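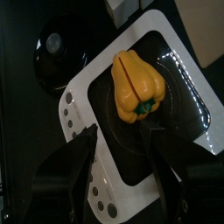

Banport, juin

Compte rendu de la réunion du club robotique de Banport, consacrée à la visite de l'atelier Joltora et à la préparation de la journée portes ouvertes

Présents : les membres du bureau, les animateurs des ateliers du soir, deux parents d'élèves et Young-sook Hong, de l'atelier Joltora, invitée pour les points 2 à 4.
Excusés : le groupe impression 3D, retenu par un rangement de local.
Début de séance : 18 h 30. Fin : 20 h 50.

1. Approbation du compte rendu précédent

Adopté sans modification. On nous rappelle seulement que la clé de l'armoire métallique doit revenir au crochet du couloir, et pas dans une poche de manteau.

2. Retour sur la visite de mercredi chez Joltora

Nous étions 33 à faire le déplacement, tous âges confondus, et le tour de table a pris presque une heure tellement chacun avait quelque chose à raconter. L'accueil a été formidable, les explications très claires, et l'équipe nous a laissés poser toutes nos questions, y compris celles auxquelles elle n'avait pas encore de réponse.

La démonstration de la cuisine jouet est de loin ce qui a le plus marqué. Le bras travaille avec une pince à deux doigts noirs et une petite caméra montée à hauteur du poignet, dont l'image était projetée au mur pour le public. Vu de là, un poivron jaune en plastique posé sur une plaque de cuisson miniature devient un vrai sujet de conversation ! Plusieurs membres ont dit avoir compris à ce moment-là seulement ce que le robot a comme information au moment de refermer les doigts : un bout de table, l'objet, et ses propres doigts qui en cachent une partie.

Young-sook Hong a repris pour nous les points qui avaient été abordés trop vite pendant la visite :

– Les reflets. La plaque noire est très brillante et le poivron aussi, avec des taches de lumière sur les bosses. Pour un œil humain cela ne gêne guère, mais un programme de vision peut prendre un reflet pour un bord. L'équipe garde volontairement ce genre de surface dans ses essais.

– L'orientation. Le poivron est couché, la queue verte tournée vers la pince. Selon la façon dont il se présente, les doigts n'attrapent pas du tout la même forme, et il faut donc varier les positions d'un essai à l'autre. Les enfants du groupe, chargés de replacer les objets entre deux passages, ont pris ce rôle extrêmement au sérieux.

– La fente. Le jouet est fait de deux moitiés qui se séparent, et le joint court sur toute sa longueur, queue comprise. Selon l'endroit où l'on serre, on peut maintenir les deux moitiés ensemble ou risquer de les faire glisser l'une contre l'autre. Beaucoup de questions là-dessus, et une longue discussion (passionnante, mais que le secrétaire renonce à retranscrire en entier) sur la force de serrage.

– Le couvercle. Le petit couvercle noir du jeu est rond, avec un bouton à bouton gris bombé. Saisir un bouton en dôme par le haut demande une autre approche que pour un légume, et c'est l'exercice que l'équipe compte montrer la prochaine fois.

Question d'un parent : pourquoi des jouets ? Réponse de Mme Hong : ils sont légers, ils supportent les chutes, et tout le monde comprend tout de suite ce que le robot est censé faire. L'équipe en est à 4 000 essais enregistrés depuis le début du projet, dont 812 avec la dînette. Les essais ratés sont conservés au même titre que les autres, ce qui a beaucoup plu à nos débutants.

Question d'une animatrice : est-ce que le bras appuie sur les boutons de la plaque ? Pas pour l'instant. Ils sont ronds, gris, alignés sur le bord blanc, et les plus jeunes auraient bien voulu voir ça. Mme Hong a pris note et transmettra l'idée.

Remarque générale sur l'organisation : le passage du groupe en deux moitiés a bien fonctionné, mais la seconde a eu moins de temps de questions. À rééquilibrer si la visite est reconduite. Le trajet en car s'est bien passé, avec un retour un peu plus tardif que prévu parce que personne ne voulait partir.

3. Journée portes ouvertes

Joltora accepte de venir faire une démonstration dans notre salle. Applaudissements autour de la table ! Après discussion, le bureau retient le principe suivant : une démonstration commentée le matin, une autre l'après-midi, et entre les deux un temps libre où le public peut parler avec l'équipe et regarder le matériel bras à l'arrêt.

Besoins exprimés par Mme Hong :

– une table stable, de préférence sombre et mate, avec un dégagement suffisant tout autour ;
– deux prises séparées de celles du vidéoprojecteur ;
– un éclairage que l'on puisse baisser côté fenêtres ;
– un cordon de sécurité au sol, et un adulte du club à côté pendant toute la durée des mouvements.

Le groupe Nilter (nos lycéens du soir, qui ont donné ce nom à leur petit robot suiveur de ligne) demande à présenter son travail juste avant la démonstration du matin. Accordé avec enthousiasme. Il leur est demandé de tester la piste la veille, le sol de la salle n'étant pas celui de l'atelier.

Un débat s'ouvre sur les commentaires pendant la démonstration. Certains préfèrent un silence complet pour bien observer, d'autres trouvent que l'image de la caméra mérite d'être expliquée en direct. On s'accorde sur un premier passage sans parole, puis un second commenté. Mme Hong trouve la formule très bonne et propose d'afficher l'image du poignet à côté d'une vue d'ensemble de la table, pour que le public puisse passer de l'une à l'autre.

Les inscriptions se feront à l'entrée, sans réservation.

4. Projet de pince du club

Portés par la visite, les animateurs proposent de lancer à la rentrée la construction d'une pince simple à deux doigts, baptisée Koo pour le moment. Il s'agirait d'une pince de table, commandée à la main dans un premier temps, pour saisir de petits objets en plastique. La caméra viendrait plus tard, si le groupe avance bien.

Mme Hong conseille de commencer par des objets de formes franchement différentes et de noter chaque essai dans un cahier, même en trois mots. Elle veut bien relire nos premiers plans par courriel. Merci à elle, vraiment.

Vote : projet adopté à l'unanimité. Le budget sera présenté à la prochaine séance.

5. Questions diverses

Les photos prises pendant la visite sont à déposer dans le dossier partagé, en vérifiant les autorisations pour les mineurs. Une boîte de tournevis de précision manque à l'appel depuis le dernier atelier. Le panneau d'affichage du hall est à refaire, avis aux amateurs de belles lettres.

À faire avant la prochaine réunion

– Bureau : confirmer la salle et envoyer le plan à Joltora.
– Animateurs : mesurer les tables, essayer l'éclairage volets baissés.
– Groupe Nilter : tester la piste et préparer cinq minutes de présentation.
– Secrétariat : lettre de remerciement à l'atelier, avec les dessins des plus jeunes.

Prochaine réunion à la même heure, dans la petite salle.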